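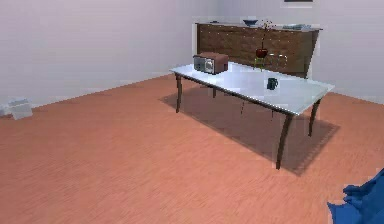

Unit 4: Blood Pressure Medicines and the Kidney

Print this page | E-mail this page

July, by Signe Stougaard

Course notes for second-term pharmacy technician students, Cudstead campus. Read before the seminar. Bring the blank dosing chart from Unit 3.

1. What the kidney does with pressure

Each kidney filters blood through tiny knots of vessels called glomeruli. The filter only works if the blood arrives with enough force behind it. Two small arteries control that force. The afferent arteriole brings blood in, and the efferent arteriole takes it out. Widen the first one and pressure in the filter rises. Widen the second one and pressure falls.

Students mix these two up every year. A for arriving, E for exit.

When the kidney senses low flow, it releases renin. Renin acts on a protein made in the liver (angiotensinogen) to form angiotensin I. An enzyme called ACE turns that into angiotensin II. Angiotensin II narrows blood vessels, the efferent arteriole most of all, and tells the adrenal glands to release aldosterone. Aldosterone makes the kidney hold on to sodium and let go of potassium. Water follows the sodium, and blood pressure goes up.

2. Drug groups covered in this unit

ACE inhibitors. Names end in -pril (lisinopril, enalapril, ramipril). They block the enzyme, so less angiotensin II is made. Common side effects are a dry cough, dizziness on standing and a raised potassium level. Swelling of the lips, tongue or face is rare but is an emergency.

Angiotensin receptor blockers, or ARBs. Names end in -sartan (losartan, valsartan). They leave the enzyme alone and block the receptor. Cough is much less common. Potassium can still rise.

Thiazide diuretics. Hydrochlorothiazide and chlorthalidone are the two you will see most. They act on the distal tubule. Potassium and sodium may both drop. Uric acid may go up, so look for a history of gout on the profile.

Loop diuretics. Furosemide is the main one. Stronger than the thiazides and used mostly for fluid overload. Usually taken early in the day so the patient can sleep through the night.

Potassium-sparing diuretics. Spironolactone blocks aldosterone. Flag it to the pharmacist when it appears with an ACE inhibitor or an ARB.

Neither ACE inhibitors nor ARBs should be used in pregnancy. Any patient who says she is or may be pregnant goes straight to the pharmacist.

3. Lab values

Creatinine is a waste product of muscle. It rises in the blood when filtering slows down. A small rise after starting an ACE inhibitor or ARB is expected, and the prescriber decides whether it is acceptable. Labs are usually repeated within a few weeks of the first dose or a dose change.

Estimated GFR is calculated from creatinine, age and sex. A muscular patient may have a high creatinine with normal kidneys, and a frail one may have a normal creatinine with poor kidneys.

4. Over-the-counter products

Ibuprofen and naproxen narrow the afferent arteriole. Taken with an ACE inhibitor and a diuretic, they can cut filter pressure sharply. Salt substitutes are often potassium chloride. Ask about both at pickup.

5. Worked unit conversion

An order reads 0.9 g daily. Multiply by 1,000 to get milligrams: 900 mg. Write the zero before the decimal point and never a zero after it. Odair Peixoto will mark down any chart with a trailing zero, including in the practice set.

6. For the seminar

Read the Brarndale case, page 452 of the course reader. The patient takes enalapril and spironolactone and has started using a salt substitute. Work out which lab value you would expect to change and at which step in section 1 each product acts.

Groups are led by Ľubica Kováčik (surnames A to L) and Zhiqiang Hou (M to Z). If you missed Unit 3, get the chart from Rimantas Kļaviņa in the Eskola building before class.

Charts are due at the start of the Unit 5 lecture. Late charts are accepted up to noon the following day with one grade off.

Print this page | E-mail this page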